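The Joy of an Empty Bin Day

I came to litter-picking through a bad knee. The doctor wanted me walking, I wanted something to look at while I did it, and my sister mentioned that a few people in Lemetley met at the old ferry steps on the last weekend of the month. I went along in February in the wrong shoes and came home grinning.

There were ten of us that morning, and the person with the map was Haruna Sekiguchi, a retired piano tuner who has walked the Valtar path for 31 years and knows every hedge on it. She splits the route into short stretches and gives you the same one each time, so that you get to know it. Mine runs from the footbridge to the back of the Kaneko bakery, and I have become absurdly fond of it! I know where the wrens are. I know which drain fills up after rain, and I know that whatever gets dropped at the bus stop will be in my brambles two mornings later if the wind is westerly.

What I hadn't expected was how much it would change things indoors. Once you have spent a morning pulling crisp packets out of a hawthorn, you start looking at your own rubbish with real curiosity (my husband would say too much). We now keep paper well away from anything sticky, squash the cans before they go out, and tear up cardboard on the spot, and our black bag goes out half as often as it did.
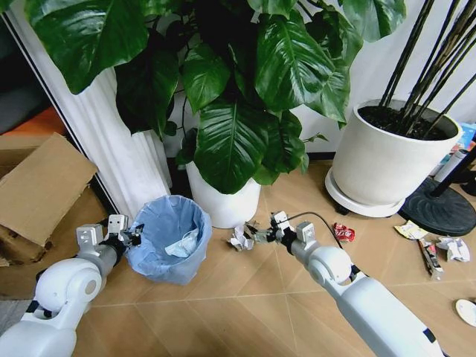
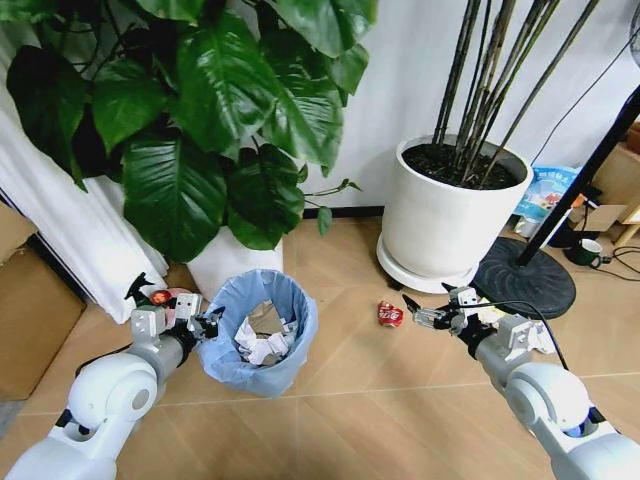
Small stuff, close to home: crumpled paper by the plant pot, first picture; a crushed red can on the floor, second.

Cans are the great prize on the path, by the way. Haruna weighs them in at the Julton yard and puts the money towards bulbs, and last autumn we planted 54 daffodils along the bank below the allotments. They came up in a ragged line that wanders off towards the river, and people stop on the bridge to look at them.

If you fancy starting something similar, begin tiny. One lane will do, or one side of one lane. Forty minutes is plenty for a first go, and you'll want thick gloves, a bucket with a proper handle (bags blow about and catch on everything) and a flask. Leave glass to whoever has the toughest gloves. Go early, too. At seven in the morning the path belongs to dog walkers and herons, and you can hear the weir all the way up to the bakery, where they open the side door at eight and the cheese scones are still too hot to hold.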